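O erro estava no registo, e o registo dizia "sucesso"

Opinião

A falha que interessa discutir ocorreu em dezembro, pouco depois das três da manhã, numa bancada de manipulação que corria sem operador. O braço fechou a pinça, o controlador leu a corrente dos motores, concluiu que havia objeto agarrado e escreveu no registo a palavra "sucesso". Não havia objeto. Os dedos tinham fechado contra o bordo de um prato e o binário resultante ficou dentro da janela que o software aceitava como preensão válida. O ciclo seguinte partiu desse pressuposto, e o seguinte também.

Ao todo, 374 ciclos foram gravados nessa noite. Em 21 deles a preensão foi declarada sem que existisse. Em 7 desses 21, o braço executou a trajetória de transporte completa, abriu a pinça sobre o destino e regressou à posição de repouso com todos os indicadores verdes. O único sinal físico foi um dedo da pinça com a fixação empenada, detetado de manhã por inspeção visual.

A tarefa em curso era banal: objetos de cozinha de brincar, a deslocar entre pratos, taças e um forno. Escolhem-se estes objetos por serem leves e baratos, e dessa leveza deduz-se, com demasiada facilidade, que a bancada é segura. Uma garrafa de ketchup deitada sobre um prato redondo é um problema geométrico desagradável. O bordo do prato fica ao alcance dos dedos, a garrafa pode rolar, e a altura de aproximação admite pouco erro antes de a ponta tocar no que está por baixo.

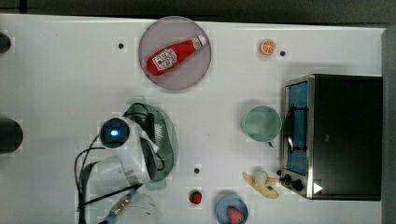 Blagoje Janevski discorda desta leitura e escreveu-o sem rodeios: uma taxa de falsos positivos desta ordem é normal num sistema em desenvolvimento, a bancada estava vedada, o dano limitou-se a uma peça de substituição, e chamar a isto um incidente de segurança desvaloriza o termo. Acrescenta que a verificação por força é suficiente quando a janela está bem calibrada e que a calibração, neste caso, estava fora de prazo.

Os factos que enumera estão certos. A vedação estava fechada e a calibração tinha caducado. A conclusão não decorre deles. Um sistema cuja única prova de preensão depende de uma calibração, e que continua a trabalhar depois de esta caducar, tem um defeito de conceção anterior ao defeito de manutenção. O controlador da Nistor instalado na bancada conhecia a data da última calibração. Guardava-a num ficheiro de configuração, e nenhum processo a consultava antes de arrancar o turno.

Convém separar duas coisas que o relatório interno tratou em conjunto. A primeira é a falha de deteção: o sensor mediu uma grandeza real e o software atribuiu-lhe uma causa errada. A segunda é a falha de propagação: o estado "objeto na pinça" passou para o planeador, que alterou o volume de colisão do braço para incluir um objeto ausente e retirou do mapa da mesa um objeto que continuava lá. A partir desse momento, o planeador calculava trajetórias livres de colisão num espaço que não correspondia à bancada. O empeno do dedo tem aqui a explicação mais provável. O braço atravessou uma zona que considerava desocupada.

A primeira falha é estatística e nunca desaparecerá por completo. A segunda é evitável com meios conhecidos há muito: confirmar o estado por um segundo canal antes de o propagar. A câmara já lá estava. O fluxo de imagem era gravado e arquivado para uso posterior, sem intervir na decisão. Comparar a posição do objeto antes e depois da subida da pinça custaria uma fração de segundo por ciclo.

A objeção habitual é a do débito. Na Trakadine, onde a verificação dupla esteve ligada durante 3 semanas, foi desligada por reduzir o número de ciclos por hora. É uma decisão de gestão legítima, desde que se saiba o que se está a comprar. Mais ciclos por hora, com uma parcela desconhecida de ciclos falsos, não equivalem a mais dados utilizáveis. Os 21 registos errados só foram encontrados porque alguém reparou num dedo torto. Sem o empeno, teriam entrado no conjunto de treino com a etiqueta de sucesso e ensinado ao modelo seguinte que fechar a pinça contra um prato é uma forma aceitável de pegar numa garrafa.

A disposição da mesa agrava ou atenua o problema, e merecia figurar no registo com o mesmo rigor que os parâmetros do motor. Com a garrafa em pé sobre o prato, a aproximação lateral afasta os dedos do bordo e uma leitura de força tem menos causas possíveis. Com a garrafa deitada, as causas multiplicam-se. O mesmo limiar foi usado nos dois casos.

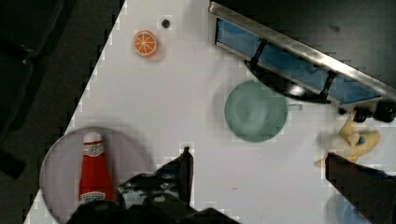

Um limiar único para geometrias diferentes é cómodo de manter e difícil de defender. O argumento a favor é que um limiar por configuração multiplica as calibrações e, com elas, as ocasiões de as deixar caducar. Aceito o argumento e retiro dele a consequência oposta: se não é praticável ajustar o limiar, então o limiar não pode decidir sozinho.

Rocío Esquivel, na revisão técnica que fez para a Urnow, propôs uma regra que me parece a mínima aceitável. Qualquer estado inferido que altere o modelo de colisão deve expirar se não for confirmado, e a expiração deve parar o braço. A regra tem um custo evidente em paragens noturnas, que ficam à espera de alguém até de manhã. A Josov adotou-a com uma variante menos severa, em que o braço reduz a velocidade e repete a observação antes de parar. Preferia a versão original, mas qualquer das duas teria interrompido a sequência no primeiro ciclo falso.

Resta o vocabulário. O relatório classificou a ocorrência como "desgaste de consumível", categoria que não obriga a análise de causa. A classificação foi feita a partir da peça danificada, que era de facto um consumível, e ignorou o estado do sistema no momento do dano. Enquanto a categoria for escolhida pelo preço da peça, a mesma sequência de erros será arquivada como despesa numa bancada de brinquedos e como acidente numa célula com carga real. O código que as produz é o mesmo. Pedi a reclassificação e a abertura de análise de causa; o pedido está pendente.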